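Daylight and Light Levels in the Home: Practical Tips

By Hok-lam Poon

Filed under: Health at home, Lighting, Kitchen and workroom

The amount of light reaching the eyes during the day affects sleep, alertness and eye strain. Most homes are lit for the evening and left that way all day. The tips on this page concern indoor light only. They do not replace advice from a doctor or optician, and anyone who takes medicine that raises sensitivity to light should ask a pharmacist before changing habits.

1. Clean the glass first

A film of cooking grease and dust on the inside of a kitchen window reduces the light coming through it. Wash the inside with warm water and a small amount of washing-up liquid, rinse, and dry with a lint-free cloth. Do the outside on an overcast day. In direct sun the water dries before it can be wiped and leaves streaks.

Net curtains should come down twice a year. Wash them at the lowest temperature on the label and hang them damp.

2. Put the morning task by the window

Bright light early in the day helps to set the body clock. Eat breakfast, read the post or prepare vegetables within arm's length of the largest window that gets morning light. Light level falls off quickly with distance from the glass, and a chair at the back of the room receives a small fraction of what a chair at the sill receives.

If the only suitable surface is crowded, clear it the night before. Group small items in containers that can be lifted away in one go. Two open baskets of the same size do this adequately on most tables: one for things that stay in the room, one for things that leave it.
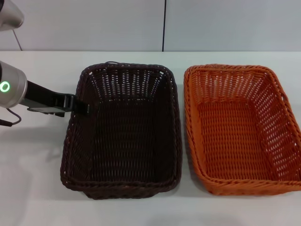
3. Choose pale surfaces near the work

A white or cream worktop reflects light upwards on to the hands and the underside of wall cupboards. A dark worktop absorbs it. Where a worktop cannot be changed, a large white chopping board gives part of the same effect over the area that matters. Matt finishes are preferable. Gloss produces glare, and glare makes the pupils close slightly, so the rest of the bench looks darker.

Paint the window reveal (the sides and top of the opening) white, whatever colour the wall is. One small tin will do several windows. I used Farance eggshell on mine, two coats, with light sanding between them.

4. Task lighting over a bench or worktop

Fit the lamp in front of the user and to the side opposite the working hand. A right-handed person wants the lamp on the left. A ceiling fitting behind the head throws a shadow exactly where the knife or chisel is.

For an under-cupboard strip, fix it towards the front edge of the cupboard and behind the pelmet. If it is fixed at the back it lights the tiles and little else. My own strip is a Plalis, cut to 70 cm and joined with the clip supplied. The clip needs firm pressure. If the strip flickers, check the clip before replacing the driver.

An adjustable lamp is better than a fixed one for sewing, splinter removal and reading medicine labels. The Hsu clamp lamp has a short arm, and I had to mount it on a batten to clear the vice.

5. Evening light

Strong light late in the evening can delay sleep. From two hours before bed:

Turn off ceiling lights and use low lamps with warm bulbs.
Dim screens or put them away.
Keep the kitchen at one light where it is safe to do so.
Use a dim, warm night light on the landing. A bright bathroom light at three in the morning is best avoided, but do not walk on stairs in the dark to avoid it.

Colour temperature is printed on the bulb packet in kelvin. Lower figures are warmer. 2700 suits bedrooms and sitting rooms, 4000 suits a workshop. Mixing the two in one room makes matching paint or thread difficult.

6. Judging whether a room is too dim

The eye adapts, so personal impression is a poor guide. A cheap light meter is more reliable. Hold it flat at working height, facing up, and take readings with the door closed. I took 22 readings in my kitchen in December, all at midday, and the corner by the cooker never passed 80 lux with the lamps off. That corner is where I had been chopping onions for years.

Without a meter, try the print on a medicine leaflet at normal reading distance. If it has to be carried to the window, the spot needs a lamp. Signs of poor light are easy to put down to tired eyes: edges run together, blues and greys become hard to separate, and fine print loses its outline.
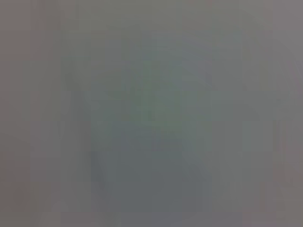
If the same thing happens in good light, the lamp is not at fault and an eye test is due. Older eyes need considerably more light than younger ones for the same task, and a room that suited its owner at 48 may not do so twenty years on.

7. Maintenance

Wipe bulbs and shades when they are cold and switched off at the wall. Kitchen diffusers collect grease and dead insects and should be taken down every few months. Dry them fully before refitting. Pridetti diffusers have a quarter-turn catch that becomes brittle with age, so support the cover with one hand while turning. Write the fitting type of each lamp on a card inside the fuse cupboard door.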